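Cleaning up old copper-coloured rod for a curtain rail – will the marks come out?

Posted in Home & Workshop, Sornora community help

I've got a few short lengths of orange-brown rod that I want to use as finials and brackets for a curtain rail in the front room. The rail itself is 27 mm and already up. I don't know what the rod is made of. It came in a mixed box of offcuts from the clearance bin at Zornivside and there was nothing written on it. The colour is right for the room, but the finish is dull and most pieces have light scuffs along the side. I'd like it tidy without losing the colour. I've got wet-and-dry paper in 80, 200 and 1,000 grit, a tin of metal polish and some vinegar. Where do I start? I'd also like to know if I should seal it afterwards, as the window gets a fair bit of condensation in August.
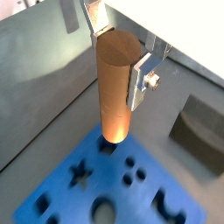
Light scuffs, mostly through the middle.

Ignacio_workshop
Work out what it is first. Copper is heavy for its size, it's cold in the hand and a magnet won't stick to it. If a magnet does stick, you've got plated or painted steel, and if you sand that you'll go straight through the colour and have to paint the lot. File a tiny nick in the end that won't be seen. If the colour goes all the way in, you can sand it.

Assuming it's solid, leave the 80 in the drawer. It puts in deeper scratches than the ones you're trying to remove. Go lightly with the 200, used wet, only where the marks catch a fingernail, then the 1,000 over the whole length. Keep your strokes going the same way. Wash it in warm water with a drop of dish soap, dry it well, then polish with a soft cloth. Skip the vinegar unless there's green on it. If you do use it, rinse straight away or the colour goes patchy and pink.

The polish will make it brighter than it is now – do one piece first and hold it up against the curtains before you do the rest.
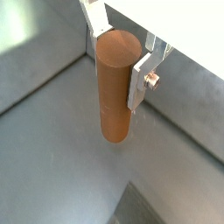

Can I leave copper unsealed near a window that gets condensation?
It will darken and may spot where the drips sit, so use a clear metal lacquer or wipe on a thin coat of wax every few months.

flirnetness_gal
I'd just leave it. Old looking stuff is in and you'll be redoing it every year otherwise. We have a copper rail in our kitchen in Flirnetness and it's gone a nice brown and I've never touched it. My neighbour lacquered hers and it peeled.

Ignacio_workshop
Lacquer peels when there's polish left underneath. Wipe the metal down with metho, let it dry, then don't touch it with bare fingers before you spray. Two thin coats, and leave it overnight before you hang anything off it. Agree that wax is less bother for a curtain rail.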